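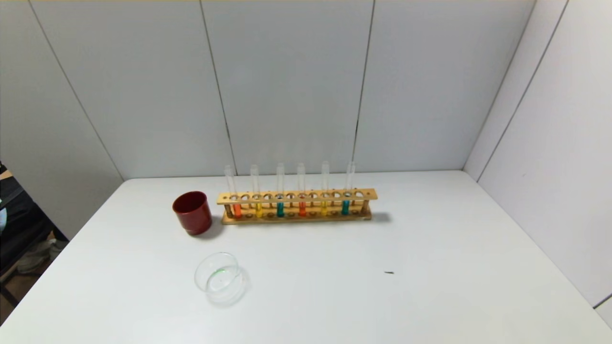

Winel Bench Transfer Kit
Product page / Equipment / Liquid handling and glassware

Updated Thu 13 July

Overview

Bench kit plus task set for teaching a two-arm robot to handle glassware and small volumes of colored liquid. Comes out of the Rudonent method work. Same parts we train on, same layout cards, same scoring sheet. If you want to compare your numbers with ours you need the same glass, so we started selling it.

Wooden rack, glass tubes, petri dish, cup, dye set. No electronics in the box. Bring your own robot.

What the method is

Rudonent trains in two stages. First stage is plain demonstrations, operator does the task start to finish. Second stage is correction clips only: the policy runs, operator takes over when it drifts, and we keep the seconds on either side of the takeover and throw the rest out. The clips get weighted up in training. That's most of it.

Why glassware. Clear tubes are hard to see, depth cameras mostly look straight through them, and the rim is the part the gripper needs. Wrist view helps on the last bit of the approach. Head view decides which tube.

Training data for the released checkpoint

Full demonstrations: 1838
Correction clips: 881
Tasks: 5
Training seeds per result: 5

All collected on a white table with white walls. We know that makes the background easy. It does not make the glass easy, white on clear is about the worst case for finding a rim.

Tasks in the set

Lift and return. Take the named tube out, hold clear of the rack, put back in same hole.

Shift. Move a tube to the next open hole. Tubes are racked in alternate holes so there is always somewhere to go.

Pour to dish. Small volume into the petri dish, tube goes back after. Scored on drops outside the dish.

Pour to cup. Same with the opaque cup. Harder than it sounds, the policy can't see the level inside.

Sort by color. Orange, yellow, teal, regroup so like colors sit together. Longest task, lots of regrasping.

Results, short version

Lift and return and Shift are close to solved with demonstrations alone. Correction clips barely move them.

Pour to dish is where the second stage pays. Most stage one failures were a late tilt back, liquid running down the outside of the tube. The clips are full of operators catching exactly that, and the retrained policy tilts back sooner.

Pour to cup improved less. We think the clips don't teach much when neither camera sees the liquid land.

Sort by color still fails more than we want. Typical failure: reddish orange gets treated as its own color and the arm hovers between two holes. Mixing a deeper orange into the training tubes helped some. Full tables per seed are in the PDF that ships with the kit.

In the box

Wooden test tube rack, single row
Clear glass test tubes plus spares
Glass petri dishes
Cup, opaque, dark red
Dye concentrate in orange, yellow and teal
Layout cards
Scoring sheets, pad
Download code for checkpoint and demonstration data

Setup notes

Fill low. Rounded bottom and a little over, no more. Overfilled tubes change the pour and your scores wont match.

Rack toward the back of the table, cup at the left end, dish in front with space on all sides. Layout card A has it to scale.

Wipe the dish between runs or don't, but be consistent. Dye residue on the inner edge shows up in the head view. Our runs were scored with dishes as they came, some smeared some clean.

Diffuse overhead light. Hard spotlights put a bright arc on every rim and the grasp goes after the arc.

Tape the rack down for the first week. Please.

Compatibility

Tested on the Wotow two-arm station with stock parallel fingers. Also runs on the Boyer torso with the narrow finger pads, use the Boyer calibration file and not the default one. Suction tools not supported. Single arm works for everything except Sort by color, where we use the second arm to steady the rack.

Known issues

Checkpoint expects head camera plus at least one wrist camera. Head only will load and run but grasps land high on the rim.

Green dye is not in the set. Teal on a yellow-stained dish reads as green, scorer script handles it.

Layout card C in the early kits is printed mirrored. Email and we send a new one.

Ordering

Kits ship from stock. Spare tubes sold separately, order some, you will break tubes. Academic pricing on request, include the lab name and which robot you have.

Next data release planned for October. Adds a capped tube task and more pour clips with the cup. Existing download codes will work for it, no need to re-order

Related: Wotow finger pads, Boyer calibration board, Winel dye refills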